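Lonura Coleta 5
Módulo de registo de demonstrações para humanoides de bancada

Grava em simulação sequências teleoperadas de manipulação com as duas mãos. Cada episódio guarda posições articulares, comandos e vídeo sincronizado.

Frequência de registo: 200 Hz
Tarefas incluídas: 27
Episódios por tarefa: 420
Ambientes: mesa branca em sala fechada, com máquina tipo cafeteira e copo

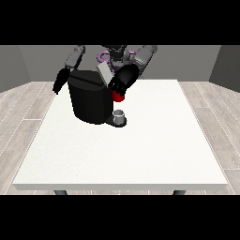 Os episódios falhados ficam no conjunto com etiqueta própria e podem ser excluídos na exportação. Licença por posto, distribuída pela Ristcombe.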